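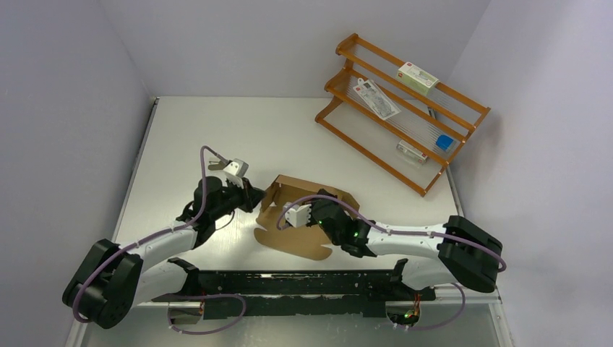
Photo: Gunden press office. Free for editorial use with credit.

Gunden extends Relline range with slatted tabletop rack for small packaged goods

ELTADPORT, Saturday, July 13, 2019 - Gunden has added a slatted wooden rack to its Relline range of sorting and packing furniture. The rack is intended for work tables where small boxed and bagged items are held within reach before they are packed or put into storage. It is supplied as a single unit and stands directly on the tabletop without fixings.

The Relline rack consists of two wooden side frames joined by long parallel slats. Goods rest on the slats at several levels. The open construction allows the user to see items on the lower levels from above and from the front, and dust and paper scraps fall through to the table, where they can be wiped away.

The product was developed at the company's Eltadport workshop following a trial that began in February at Alva, a packing firm handling household and stationery orders. During the trial, 1,466 orders were packed at tables fitted with the rack. In the same period of the previous year the same tables, fitted with closed trays, handled 1,646 orders. The lower total reflects a smaller order book and should not be read as a measure of packing speed. Gunden used the trial to assess stability, slat spacing and ease of cleaning.

Two changes were made as a result. The spacing between slats was reduced after narrow cartons tipped forward on the upper level, and the edges of the side frames were sanded to a softer finish. A fully loaded rack was then left in place for 18 working days - no movement at the joints was recorded.
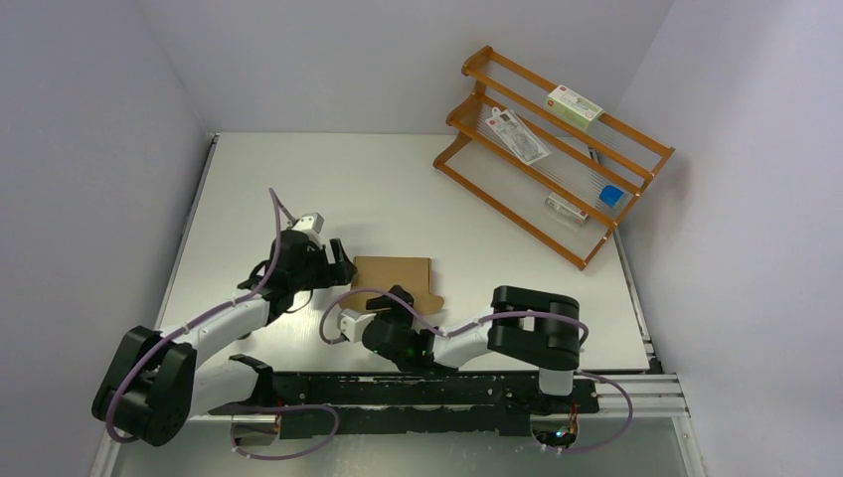 Can the rack be used for flat packets as well as boxes?
Flat packets can be laid across the slats on any level, provided they are long enough to rest on at least two of them. Loose items narrower than the gap should be placed in a box or bag first.

Gunden recommends that heavier goods be kept on the lowest level and that the rack be set down with its full base on the table. It may be turned at an angle to suit the reach of the user. Cartons awaiting filling should be kept on the open part of the table, clear of the base.

The wood should be cleaned with a dry or slightly damp cloth. Solvents and abrasive pads will damage the surface and are not covered by the guarantee. Replacement slats can be ordered singly and are fitted with an ordinary screwdriver.

The rack is available to trade customers from the Eltadport warehouse. Orders of 15 units or more are delivered on a single pallet, with smaller quantities sent by parcel carrier. Existing Relline customers may add the rack to a current account order.

Product sheets and cleaning instructions can be requested from the Gunden sales office in Eltadport.

ENDS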